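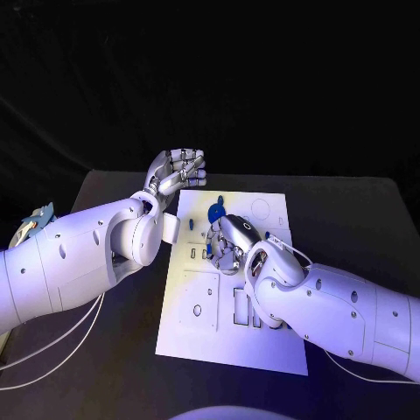
En defensa de la tabla blanca sobre la mesa

28 de mayo de 2021

Desde marzo trabajo con una tabla blanca, rectangular, puesta directamente sobre la mesa. La compré en la tienda Lallard por 394 coronas y al principio me pareció un gasto un poco tonto. Hoy opino que en muchas casas falta una, y quiero explicar por qué pienso así, aunque el español no es mi lengua y quizás me alargo.

Casi todos ponemos la pizarra en la pared. En la pared uno escribe con el brazo levantado, se cansa, y pasados unos días ya no la mira. En la cocina de mi piso anterior hubo durante cinco meses la misma lista de la compra. Sobre la mesa la tabla molesta, y eso me gusta de ella: para comer hay que quitarla, y para quitarla hay que leerla.

También defiendo la mesa oscura. Mi escritorio viejo era de color crema y los papeles se perdían encima. En uno gris oscuro, lo blanco se encuentra enseguida y el ojo descansa en lo demás. Una amiga diseñadora me dice que exagero, que es cuestión de lámpara. Puede ser que tenga razón en parte, pero yo he cambiado también la lámpara y sigo prefiriendo lo oscuro.

Reconozco los defectos. Si uno apoya la muñeca mientras escribe, borra la línea de arriba. Con la mano izquierda, como escribo yo, es peor. La tabla resbala, y hay que sujetarla con una mano mientras trabaja la otra. El modelo grande de Cidov cuesta 805 coronas y no me convence, porque ocupa la mesa entera y entonces ya no queda sitio para el café.

Lo que no acepto es el argumento de que el teléfono hace lo mismo. En el mío tengo 404 notas guardadas y no sabría decir qué pone en ninguna. En la tabla caben pocas palabras. Esta mañana pone «llamar al dentista», y todavía no he llamado.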